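Setting up a counter-tidying task for the club arm

These notes are for teams joining the household task group at the Mostyn robotics club. They cover the bathroom counter task, from clamping the base to saving your first set of runs. Read the arm safety sheet before you start. Linnea Vik keeps the printed copies.

What you need

The arm and its mounting table
Two bar or screw clamps
The two-finger gripper
A laptop with the Suvness logger installed
A bag of toiletries, full or empty

Step 1. Place the table next to the vanity and clamp the arm's base table before you plug anything in. Push on it from each side. If it rocks, move the clamps and try again.

Step 2. Power up and bring the arm to its home pose. Keep the speed at 15 percent until you have traced the whole counter once by hand control. The faucet and the mirror are the two things teams hit most often. Mark both as keep-out zones in the Drandley planner and leave 6 cm of clearance.

Step 3. Put out the toiletries. Mix tall bottles, tubes and small boxes, and turn some labels away. Leave the basin clear for the first runs. Reflections will confuse the object detector, so check its output for bottles that sit "behind" the wall and delete them.

Step 4. Start with one item. Tubes lying flat are harder than boxes because the fingers have to come down close to the stone. Lower in small steps and stop as soon as the fingers touch.

Step 5. Agree on who holds the stop button. That person stays on it for the whole run and does nothing else.

The bathroom counter, from two viewpoints:

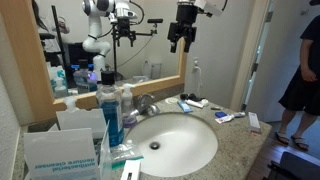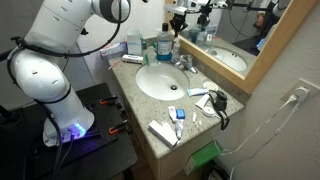
Step 6. Log each run under your team name. The logger stops at 2000 frames, so break long tasks into parts. Write down failed grasps too. Team Pritia kept theirs last year and found that most came from one badly set wrist angle.

Step 7. Send the arm home, switch off at the base, then remove the clamps. Wipe down the counter and bag the toiletries.

Send your logs to Telma Cisternas by the end of December. Teams that want to try the drawer task next should tell her in the same message.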